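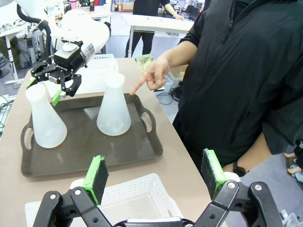
Dramodside Bench Pair: Your Questions
By Imogen Garside
Last updated 7/24/24

Readers keep asking whether this two-arm lab kit is worth the money. I don't sell it, and I'm not sold on it.

What do you get for the price?
Two arms, two grippers with padded fingers, the mounting rail and a year of the Onon software. The base price is $2,488 a month on lease. Baskets, trays and racks are extra, even though the stock routines are written around them.

Can it really move flasks on its own?
Plastic ones, yes, if they start where the routine expects them. The brochure says "any labware." I asked for the list of tested items and got 51 entries, most of them the same few shapes in different sizes. Glass is on a separate list that I'm still waiting to see.

Do I need two arms?
The sales answer is that one holds while the other works. Maybe. For tidying a bench - flask into basket, tray back in its place - I'd want to see a price for a single arm first. Dramodside won't quote one.

How much teaching does it need?
More than the website lets on. Someone has to stand at the table and show it what goes where, and then do it again when you change the layout. The people at Judton, who have leased a pair for three months, still keep a person close by.

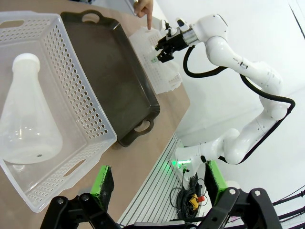 Swap one rack for a different make and you should plan on another teaching session. The first 2 are included in the lease. After that you pay by the visit, and the rate isn't printed anywhere I could find.

Is it faster than a technician?
No. Dramodside doesn't claim it is, to be fair. The pitch is overnight work, and I have yet to see a full night's log from a paying customer.

How does it compare with the Odoi?
The Odoi has one arm, a smaller reach and a much better manual. If all you do is load racks, look there first.

Should I sign now?
I'd wait for the September software update, and I'd ask for a trial with your own labware on your own bench. If they say no to that, keep your money.

14 comments | 3 shares

We use cookies to remember your settings. Accept | Manage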